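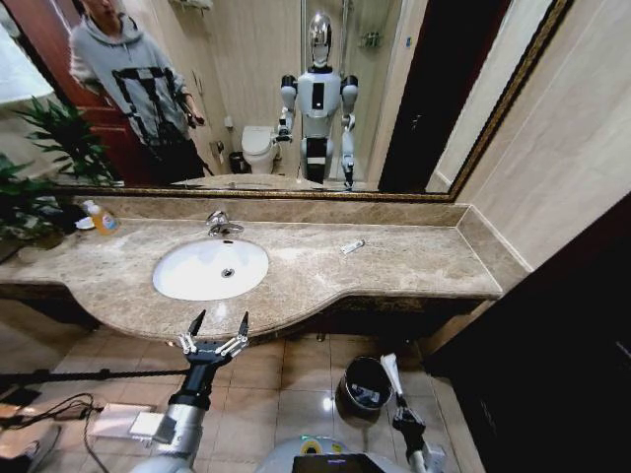
Ifeoma Onuoha asked whether a bathroom with a long counter really needs different put-away notes from one with a tiny pedestal sink, or whether a single list would do for both. One list was how Gitura began, and it fell apart in the second bathroom we tried it in! A long marble vanity collects things at both ends and has room for a plant. A pedestal sink holds a bar of soap and maybe a toothbrush, and everything else has to live somewhere else.

Gitura: put-away notes for bathrooms

Version 2
Last updated October 25, 2024

What this is

Gitura is a collection of 600 short written notes on where bathroom things live and how they get back there. Each note covers one object, one starting place and one home. The notes come from 51 bathrooms, all of them in ordinary use, and they were written by the people who clean and use those rooms. We love this material. People have strong feelings about where the hand soap goes, and the notes are full of them.

Everything is plain text, and you can read the whole collection in an evening with a cup of tea.

What's in the folder

notes.txt - the 600 notes, one per line
rooms.txt - one line for each bathroom: counter type, mirror type, storage, shower or tub
words.txt - the 19 home words, with a sentence on how each one is used
changes.txt - what moved between versions, including my spelling fixes

What a note looks like

object / found at / home / remark

hand soap, pump bottle / middle of counter / left of sink / label facing out, the kids grab it faster
spare toilet paper / floor by the tub / cabinet / two rolls stay out, the rest go in
soap dish / inside the sink / counter back / rinse it first or it sticks to the stone
shampoo / shower floor / shower shelf / tall ones at the wall end
potted plant / windowsill / counter end / goes back after cleaning, turn it a little each time

The remark is optional, but please write one if you can. It's the best part of the whole thing.

The home words

We keep these to a fixed list so that notes from different rooms can be compared. Most are easy: shower shelf, hook, trash can, counter end. The tricky ones are counter back and counter front. On a straight counter it's clear enough, with the back being the strip along the backsplash. On a counter that bows out at the sink, the front is deeper in the middle than at the ends, and two people will happily disagree about where the back stops. Our rule is that if you can wipe in front of the object without lifting it, it's at the back.

Cabinet was worse. In version 1 it meant anything with a door, and that lumped a mirror cabinet together with a floor cupboard and an open wooden cubby (which doesn't even have a door, so I can't tell you how it got in).

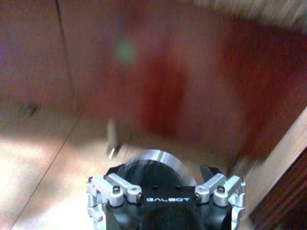

Version 2 splits it into high cabinet, low cabinet and open box. For wood there is one more thing to write down, and that's whether the inside is lined. Unlined wood and damp bottles don't get along, and several writers keep a folded cloth or a tray under anything that drips. If that's how your cabinet works, put the tray in the remark - it saves the next person a ring on the shelf.

Dark interiors deserve a remark too. Rason, one of the shorter sets, has a lovely habit of putting light-colored things at the back and dark ones at the front, so nothing disappears. I've copied this at home and I'm very pleased with it.

Sets inside the collection

The notes are grouped by the name each contributing household or building picked for itself. Rason is small and careful. Danladi is the chatty one, with remarks that run to three sentences, and I haven't trimmed a single one. Zuvex has the most guest bathrooms, so expect folded towels and very few toothbrushes.

Known gaps

Medicine is left out entirely.
Laundry baskets appear only when they stay in the bathroom.
Mirrors are listed in rooms.txt but get no cleaning notes. A large ornate one could fill a page on dusting alone, and I'd like to write that page someday.
Tub rooms outnumber shower rooms, and shower shelves are thinly covered as a result.

Adding your own notes

Pick one bathroom and go around it once, writing down whatever is out of place. Use the home words if they fit. If they don't, write your own and mark it with a star, and I'll go through the starred ones in November. Please leave out names, addresses and anything you'd read off a prescription.

You're free to copy and change the notes for your own household or class. Send corrections as a single line with the old note first and the new one under it.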